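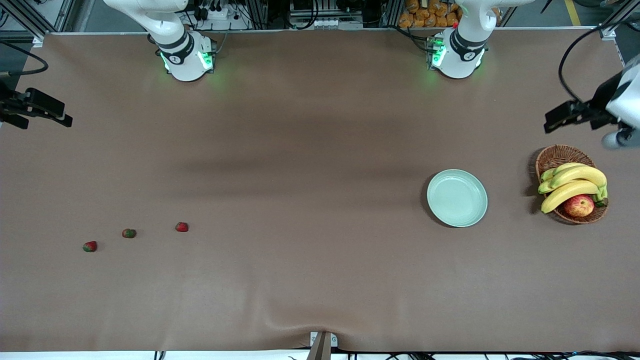 Pre-release inspection: stakeholder email and print notice
Client: Merkance
Job: 1471
Inspected by: Yamila Toledo
Stage: second proof, September

1. Sender name and reply address match the client record.
Pass.

2. Subject line fits on a mobile screen.
Fail. Final word truncated on both test handsets. Shorten and resubmit.

3. Unsubscribe link present and working.
Pass. Link goes to the Jetari preference page. Confirmation message still uses the old client colour.

4. Distribution list checked against opt-outs.
Pass with comment. Roughly 1000 addresses after suppression. Two internal test accounts remain; remove before scheduling.

5. Claims supported by a document on file.
Hold. Paragraph 3 says "the region's leading supplier". No source supplied. Olivares to provide one or the line comes out.

6. Spelling and defined terms consistent across email and print.
Fail. "Program" and "programme" both used. House style is "program".

7. Text contrast and alternative text.
Pass for email. Print footer is grey on grey and needs a darker tint.

8. Media contact available at release time.
Not confirmed. Oltia desk number rings out after 4 pm.

Result: not cleared. Reinspect items 2, 5, 6, 7 and 8 on the third proof. Item 4 can be closed by email.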